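Chapter 5
From Panel to Shot: Adapting Comics for the Screen

What this chapter covers
How a comic handles time, and what a film has to do about it
Choosing what to keep: the adapter's breakdown
Gutters, cuts and the missing moment
Voices, captions and the problem of the thought balloon
Case study: the first draft of Jidemow

Words to know
panel, gutter, splash page, page turn, beat, breakdown, shot list, voice-over, compression

If you have ever sat in a cinema beside someone who has read the comic, you will know the whispering. "That's from issue three." "They've changed her brother." "Wait till you see what's in the box." Comics readers are wonderful company at a film, and also slightly exhausting, and they are a good place to start this chapter because they are watching two things at once. One is on the screen. The other is in their heads, drawn in ink, moving at a speed they chose for themselves when they first read it.

In the last chapter we looked at novels and stage plays, and at how a screenwriter deals with pages and pages of prose in which somebody stands at a window and thinks. You might expect comics to be much easier. After all, the pictures have been done already! Somebody has decided where the hero stands, how big the moon is and what the villain wears to breakfast. Surely all a director needs to do is point a camera at the same things in the same order.

Plenty of people have believed that, and some of them have made films on the strength of it. Those films can be lovely to look at and very odd to sit through. The trouble lies in time, so we will begin there.

Who holds the clock?

Open any comic and look at a single panel. How long does it last? A character shouting one word might take up half a second of story. A panel next to it, the same size, might hold a whole conversation, with four balloons and a joke, and must cover half a minute at least. A third might show a mountain range under snow and last for as long as you care to look at it. The artist can slow you down with detail and speed you up with plain backgrounds, but you hold the clock. You can stop. You can go back and check whether the butler really was standing behind the curtain on page two (he was).

A film takes the clock away from you. A shot lasts as long as the editor says it lasts, and everyone in the room gets the same amount of it. This is a huge loss and a huge gift. The loss is that rich, crowded panel you could happily have spent five minutes exploring. The gift is suspense, music, and the pleasure of three hundred people breathing in together.

So the adapter's first job is to go through the comic with a pencil and write a time beside every panel. It sounds dull and it is tremendous fun. You find out very quickly which pages are mostly mood and which are mostly plot, and you nearly always find that the scene you remember as long and important takes up half a page.

The page turn

Comics also have a trick that no other form can quite copy. When you reach the bottom of a right-hand page, you have to turn over, and for a moment you can see nothing of what comes next. Writers adore this. They save the monster, the kiss and the open door for the top of the following left-hand page.

On screen there is no page to turn. A film-maker has to find something else that makes us wait: a character's face before we see what she has seen, a sound from the next scene, a held breath of black. None of these is the same as a page turn, but each can do its work. As you read the case study, keep a note of every place where the writers had to replace one.

What happens in the gutter

The strip of blank paper between two panels is called the gutter. In one panel a man raises an axe. In the next we see the outside of the house and hear a scream. Where did the axe fall? You did that. The artist drew nothing of the sort, and yet most readers will swear they saw it.

Film has its own gutter, the cut, and editors have been playing the same game with it for as long as there have been editors. The difference is one of size. A cut can skip a second or a century, but if a film skips as much and as often as a comic does, the audience starts to feel shut out. Most adaptations therefore have to fill some gutters in. Somebody has to walk across the room. Somebody has to get out of the car. Deciding which gutters to fill, and which to leave as clean cuts, is where a good adaptation begins to find a rhythm of its own.

Try this before reading on. Take one page of any comic you like and cover all the words. Write a list of the things that must have happened between each pair of panels. Then cross out every item a film audience could work out for itself. What is left on your list is new material, and you have just begun writing a screenplay.
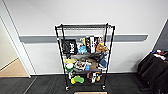
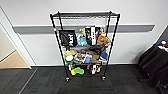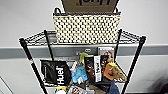
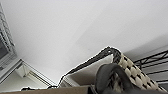

Corinham, 21st January

Case study: the first draft of Jidemow

Jidemow began as a long-running comic about a lighthouse keeper's daughter who can hear ships before they are built. It was collected in a single fat volume of 337 pages, and readers in Corinham, where the story is set, were passionate about it long before anyone thought of filming it. When a small production company called Ilmont took up the rights, it gave the job of adapting the book to two writers with very different habits.

Lucero Ñahui had come up through animation and thought in drawings. Glenys Stubbs had spent years in radio drama and thought in voices. They had never worked together before. Their notes from the first weeks survive, and they make terrific reading, full of crossings-out and capital letters.

Ñahui started by counting. She went through the whole volume and logged every panel, giving each one a line in a notebook: who is in it, what changes, how long it lasts. She reached 2,964. Beside the total she wrote "TOO MANY" and underlined it twice. Then she went back to the beginning and marked each panel with one of two letters, C for carries the story and F for gives the feeling. Quite a few got both, and those were the ones she fought for later.

Stubbs did something else entirely. She read the book aloud, balloon by balloon, into a recorder, and listened back with the volume shut on the table in front of her. She wanted to know how much of the story would survive with no pictures at all. The answer surprised her. The harbour scenes came through beautifully, but the whole of the storm chapter vanished, for it has almost no words in it. "Forty seconds of me breathing and turning pages," says her note. She guessed, quite rightly, that the storm would be the easiest part to film and the harbour the hardest.

When they put the two sets of notes together they had what screenwriters call a breakdown: a plain list of the story's beats with nothing decorative about it. It came to 70 beats, which is a generous number for a feature film, and they agreed that each one should be able to stand on a single card. The cards went on the floor. A lot of the next month seems to have been spent crawling about on it.

The thought balloon problem

The daughter in Jidemow hardly speaks to anyone, but she thinks constantly, and on the page her thoughts drift about in pale, wobbly balloons that sometimes slide out of one panel and into another. Readers love them. What could a film do?

The obvious answer is voice-over, and the first draft was packed with it. Stubbs was all in favour. Ñahui was not, and her objection is worth looking at closely. In the comic, she said, you can look at the girl's face first and read the thought second, or the other way round, and some of the best jokes depend on your doing it in the wrong order. Voice-over forces the two together. The face and the thought arrive at once and the joke has gone.

They tried several ways out. In one version the girl talked to the lighthouse lamp. In another she wrote things on her arm. The one they kept is so simple that you may feel cross you didn't think of it: we hear the thought a little too late, after the cut, over a picture of something else. The face comes first, then the harbour, and only then the words. It gave back some of the reader's freedom to look before listening, and it turned out to be a fair stand-in for those wandering balloons as well.

A reading of the draft was held at the Erdős, a small cinema near the harbour, with the storm chapter played as sound alone. Extract 5A, on the next page, gives the scene that followed it. Read it through once quickly, as you would a comic, and then again with a pencil and a watch.

Before you turn to the extract

Find the beat in which the girl first hears the unbuilt ship. Which gutter has been filled in, and which has been left open?

Mark each line of voice-over with the picture it would fall on. Move one of them a shot earlier and write down what changes.

The comic places the ship's arrival straight after a page turn. Suggest two ways of making an audience wait for it, one using sound and one using only a face.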